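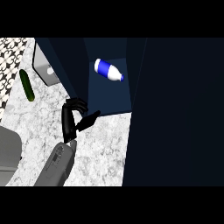 Cabinet task fault – FAQ
Put together fast because the same questions keep landing in my inbox. Will tidy later. – Lambros Dimitriou, Drandumley sim group
Last edit 11/29/24

What broke?
The "put bottle in cabinet" task in the Sistgate kitchen. On some runs the hand froze with the bottle still in its grip, just short of the compartment. No error, no stop flag. The episode then got logged as a success. The freeze is a bug. The false success is the bigger one.

How many runs are affected?
182 confirmed. All from the September batch and later. Older stuff is fine, we rechecked it.

Why did it freeze?
Two things stacked up. The cabinet's collision shape was bigger than the cabinet you see, so the planner thought the lip of the compartment was closer than it is. And the held bottle was getting its safety margin added twice, once by the grasp code and once by the planner. Put those together and there's no legal path in. The planner returned an empty path and the controller took "empty" to mean "already there". Arm holds still, everybody happy, wrong.

So why did it score as a success?
The checker looked for a bottle inside the compartment. Any bottle. It never asked which one. If the kitchen loaded with another bottle already lying in there, the check passed on frame one. Dumb, and my code, sorry.

Does it happen with other objects?
The freeze, yes, with anything long held tip first. The false success only shows up where the checker matches on type and not on ID. So far that's bottles only. Cans are clean. Haven't finished bowls.

Is the open door part of it?
No. Door collision is fine. It looks close on the overhead camera, which is why people keep asking. A couple of you turned door collision off as a workaround – please turn it back on. The arm will happily swing straight through it and you'll get nice looking runs that are garbage.

Can this hurt anyone on the real arms?
Not the freeze by itself. What worries me is the recovery. After 8 seconds with no motion the old build let go of the object and went to the home pose. In sim that's a bottle dropped on a counter. On hardware it's a bottle dropped on whatever is underneath, then a fast move nobody asked for. So no bottle policies on hardware until you're on the new build. If an arm does freeze, hit the e-stop first, THEN go in. Don't reach under the hand to catch the thing.

Which build has the fix?
Kramer 5. It does this:
Cabinet collision shape matches the visible cabinet
Margin on held objects applied once
Empty path = fault, logged and the run ends
Checker goes by object ID, and wants the hand open and clear
Timeout holds position. No auto release

I'm on Kramer 4. Can I just patch the checker?
You can, it'll stop the bad scores. You'll still get the freeze and you'll still get the auto release. Sim only if you go that way.

How do I find bad episodes in my own data?
Pull the gripper state on the last step. Closed plus success = bad. Then look for a flat joint trace over the last 2 seconds. Both true, throw it out. There's a script in the Grokport folder called find_frozen, run it on a copy becuase it renames files.

I already trained on the September batch. Now what?
Depends how much of it you used. The policy may have learned that stopping short is fine, we saw that in one of ours – it'd hover near the lip and wait. Filter and retrain. Fine tuning on good runs on top helped a bit but didn't get rid of it.

Will the scores on the board be corrected?
Yes, the cabinet column is being rerun. Numbers are going down. Please don't quote the old ones in the meantime.

The counter edge looks jagged next to the door. Same bug?
No, that's just rendering. Doesn't touch physics. Low on the list.

Where do I report another one?
Grokport, tag it "cabinet freeze". Attach the seed, the build, and the full log, not a screenshot of the log. Without the seed I can't reproduce it and it'll sit there.

Still open
Bowls, see above. Left arm version of the task hasn't been rerun at all yet so treat those as unchecked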